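Acceptance Trial, Room 18

Stakgate sold the Nanora by the month, with two conditions: the motel supplied the power, and the guest supplied the mess. The trial contract ran to 52 pages. Clause 2 defined a serviced bin as one emptied, relined and returned to its place.

I sat in the corridor with the log sheet while the unit worked through the bin task. Fault codes went in the left column, remarks in the right. By mid-morning the left column held a single entry, 707, which the manual gave as "grip uncertain, continuing".
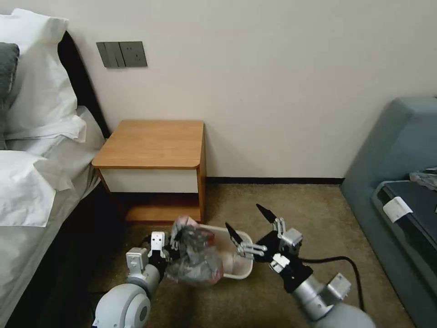

Liner

The old Kingi trolley had carried liners in a cardboard box. The Nanora had two arms and a published tolerance for thin film, measured at the Nukedov test house in February. I had read the report twice. It said nothing about carpet, or about a suitcase left on the seat along the right side of a narrow room.

Under "Liner" I wrote: over the rim, creased, acceptable. Under "Hold" I wrote: both sides.
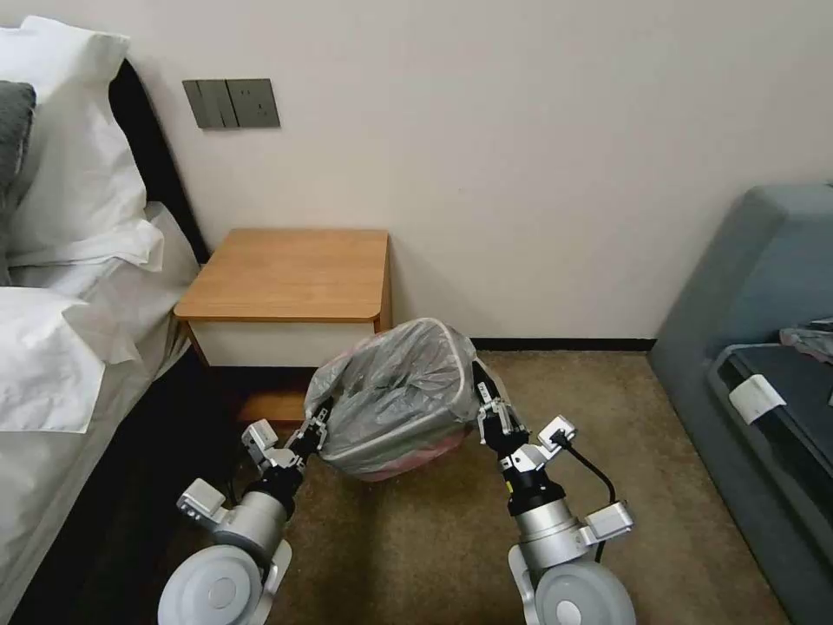

Stakgate's support line asked whether code 707 had come back. It hadn't, I told them. Then the task could be signed, the line said, and the monthly rate would apply from the signature.

I initialled the sheet and turned to the page for pillows.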